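Talks > Internal seminars > Bench practice > Speaker notes

Reading time: 2 minutes

Breadboards as shared work surfaces: notes for the second half

Start from the question left over from the first half. Loukia Ververidis covered isolation and legs, so assume the support is fine and talk only about the top plate. Skip the slide on honeycomb cores unless somebody asks.

Main point: a breadboard is a coordinate system first and a table second. Every fixture position can be written as a row and a column, provided the group agrees which corner is the origin. At Andbridge we did not agree until January, and two sets of drawings had to be renumbered. Give the rule as it now stands - origin at the near left corner, columns first, then rows.

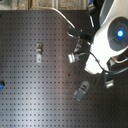
Optical Benches and Fixtures Group, Andbridge

Pause on the hole grid. It runs in even rows and columns right across the plate, so a position can be read off by eye over a short distance. Over a long distance the eye slips a row. Recommend a straight edge with the hole numbers marked on it.

Next, surface finish. A matte dark plate still gives a broad pale sheen under room lighting, and one half can look much lighter than the other. For inspection work, move the lamp before changing the exposure. Mention the Drellon trial: 109 readings taken with the lamp overhead, 154 with it to one side. The second set had the smaller spread.

Cables. Keep them to the rim or off the plate altogether. A thin cable along the rim is acceptable if it is fixed down. A cable across the grid covers holes that someone will want the same afternoon.

Cleaning. Vacuum the holes, then wipe. Never wipe first, as the grit goes down into the threads. Budget roughly 400 seconds for a full plate. Rutilio Xolalpa has the nozzle and the spare screws.

If time is short, drop the Drellon figures and go straight to cables. Questions on torque settings go to Loukia - the values are in her handout, page 2.

Related talks
Choosing legs and isolators
Writing a fixture drawing that others can read
The Onadau bench: notes on a rebuild
Labelling cables on shared equipment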